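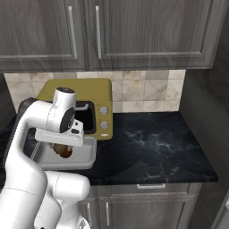

Our group was asked to review the Kirari kitchen simulation kit, sold by Nostmont as a way for schools to teach robot arm control without buying an arm. The license costs $140 per seat and the sales page says students will be "kitchen ready" after 15 lessons. We had doubts about that before we started and we still have most of them. The kitchen itself looks good. In the tray task the arm hangs over a light gray baking tray with something brown and glossy in it, in front of an olive-yellow microwave, and even the veins in the black marble counter are drawn with care. We would have traded some of that marble for a better manual.

What we did

Heather Cairns and Keir Rankin wrote the control scripts. Jessie MacKinnon kept the log. I (Lachlan Rennie) read the lesson text and wrote this report. We ran the tray task 64 times in March on the lab computers at Ornthorpe. A run passed if the food was lifted clear of the tray and put back inside it without the gripper hitting the rim.

What we found

The kit's own demo script passed every time we tried it. That sounds better than it is. The demo starts the tray in the same spot on each run, and when Keir moved it a little to the right the script went to the old spot and closed on nothing. The lesson text does not mention this. It calls the demo "robust."

Our scripts did worse than the demo at first and better after Heather slowed down the last part of the approach. We can't say how much of that would carry over to a real arm. Food in the simulator is one stiff piece that never bends, crumbles or sticks. The raised rim of the tray is a fair challenge, but the grip is too easy once you get past it.

The lessons are uneven. Lessons 1 to 3 are clear. After that the text skips steps, and we had to ask Mr. Baird what a wrist offset was.

Price

For one seat the cost is fair. For a whole class we don't think it is, at least until the tray and the food can be placed at random from the menu. Nostmont told us by email that this is planned. They gave no date.

Still to do

Jessie wants to repeat the runs with the tray turned sideways. The log and both scripts are in the class folder.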